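Perles de cristal, or « rempli » et grands mots : ce que vend vraiment la bijouterie en ligne

7 septembre 2022

L'annonce promettait un collier « en or rempli, éternel, hypoallergénique, fait main en atelier ». Trois adjectifs et une indication d'origine pour 30 euros, port compris. J'ai commandé. Le collier est arrivé dans une pochette de velours gris, avec une carte de remerciement imprimée et un certificat d'authenticité qui ne disait pas de quoi il certifiait l'authenticité. Au bout de deux semaines, le fermoir avait viré au rose.

On peut hausser les épaules. À ce prix-là, qu'espérait-on ? L'argument me paraît un peu court. Le prix était bas, certes, mais le texte de l'annonce, lui, ne l'était pas. Il parlait d'héritage et de transmission. Il citait même la fillette à qui je pourrais léguer la chose un jour.

Le vocabulaire du bijou fantaisie est devenu un dialecte. « Plaqué », « doré à l'or fin », « vermeil », « rempli d'or », « finition or » : ces mots ne désignent pas la même chose, et la plupart des acheteurs les lisent comme des synonymes. Le vermeil suppose une base en argent massif. La « finition or » ne suppose rien du tout, sinon une couleur. Entre les deux, il y a l'épaisseur de la couche, exprimée en microns, que les fiches produit oublient avec une constance remarquable. Sur la boutique Drollance, le catalogue affichait 2546 références le jour où je l'ai parcouru. J'en ai ouvert beaucoup, au hasard. La longueur de la chaîne y était toujours, l'épaisseur du placage presque jamais.

J'ai écrit au service client. On m'a répondu que la couche était « généreuse ».

Les perles ne valent guère mieux. Une perle de cristal est une bille de verre enrobée d'un revêtement nacré, ce qui n'a rien de honteux : elle est régulière, lourde en main, souvent plus jolie qu'une perle de culture médiocre. Pourquoi, alors, l'appeler « perle véritable de cristal » ? Le mot « véritable » est là pour que l'œil pressé saute le complément. Même chose pour l'oxyde de zirconium, rebaptisé « diamant de création » chez Kavis, qui vend des puces d'oreilles de mariée par lots pour demoiselles d'honneur. Je n'ai rien contre le zirconium. Il brille même un peu trop, c'est à cela qu'on le reconnaît.

Reste le fait main, qui me laisse le plus perplexe. Vasirow, petite marque de boucles pendantes, assure que chaque pièce est « façonnée à la main ». J'ai demandé ce que la main faisait. Réponse, après 18 jours : elle assemble. Les apprêts sont achetés finis, les gouttes aussi, et l'on ouvre un anneau à la pince pour y glisser l'autre. Il faut bien que quelqu'un le fasse, et le faire proprement demande de l'habitude. Mais façonner, non. Le terme a un sens dans le métier et les artisans qui fondent, liment et soudent leurs pièces ont quelques raisons de s'agacer de le voir traîner partout.

L'atelier Urbańczyk, qui travaille l'argent et ne vend presque rien en ligne, indique sur ses étiquettes le titre du métal, le poids et le nom du fournisseur des pierres. C'est sec, on dirait un ticket de boucherie. C'est aussi la seule fiche de toute mon enquête que j'aie pu vérifier ligne par ligne.
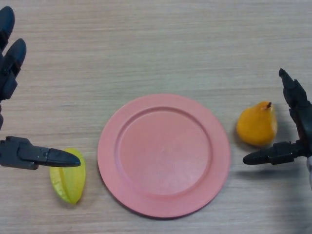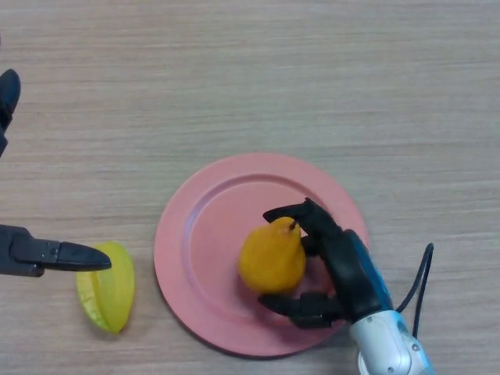
Les défenseurs du secteur ont une réponse toute prête – les avis. Des étoiles par centaines, des clientes ravies, des photos de mariage. Je les ai lus aussi. La plupart sont écrits dans les jours qui suivent la livraison, quand n'importe quel laiton doré a encore bonne mine. En triant par date et en cherchant les commandes passées en janvier, on tombe sur des commentaires mis à jour, plus rares, où il est question de lobes irrités et de tiges noircies. Ils ne remontent jamais en tête de page.

Que faire, donc, si l'on veut tout de même des boucles pour une cérémonie sans y laisser un mois de loyer ? Chercher le nom du métal de la tige avant celui de la pierre. Demander les microns, par écrit. Se méfier d'une photo où la goutte de verre semble éclairée de l'intérieur. Et si le vendeur répond « qualité bijouterie », insister encore une fois, car l'expression n'engage personne.

Quant à mon collier, j'ai demandé le remboursement. La boutique m'a proposé un bon d'achat.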